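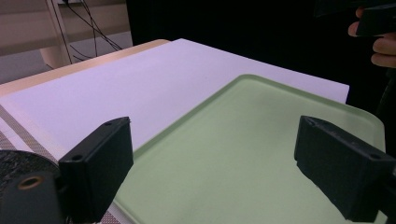 The pale green plastic tray on the white board.

Reading time: 2 minutes

To: Ornaddale Neighbors list
From: Olanrewaju Wike
Subject: Re: Cloretent store, refund refused

Dear Okeke and everybody,

I read your message two times, and I am sorry for the trouble. The same thing happened to me in March, with another online store, so I will write what I did. Maybe it can help you and the others who asked.

Okeke wrote:
> I ordered a folding garden chair from the Cloretent store after I saw
> their ad. The page said "ships from Estholm." The parcel came after
> 8 weeks and inside was a cushion for a chair. No chair. They offer me
> to keep the cushion and take 15 percent back. If I want all my money
> I must send it overseas and pay the postage myself. Has anybody here
> ever won with such people?

First, please do not accept the 15 percent. In my case I was tired and I almost said yes. Later the lady at my bank told me that a partial refund can be treated as an agreement between you and the seller, and then the dispute becomes much harder.

Second, write to the seller one more time, by email and not in their chat window. My chat disappeared when I closed the page. Say the order number, what you ordered, what you received, and that you want the full amount. I gave them seven days. They answered with a new offer, 30 percent, and I did not reply to it.
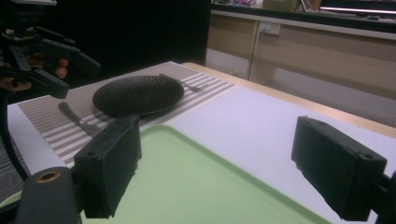

After the seven days I called the number on the back of my card and asked for a dispute for "goods not as described." These are the words the bank uses, and it goes faster if you use them also. They wanted the order confirmation, a photo of what came, a photo of the shipping label, and the emails. I did not have the original product page anymore because the seller had changed it, so if you can still open yours, save it today.

The money came back in around three weeks. It was first a temporary credit, and the final letter came later.

One thing I don't know is how it works if you paid by debit card or through a payment app. You did not write which one you used. With an app I think you must open the case in the app first, but please check this, I would not like to give you wrong advice. There is also a time limit, and with your eight weeks of waiting I would call soon.

About the label: did it show an address in Estholm, or another place? If it is another place, mention it to the bank.

I am at home most evenings if you want me to read your email before you send it.

With kind regards,
Olanrewaju

Last updated: 25 June 2026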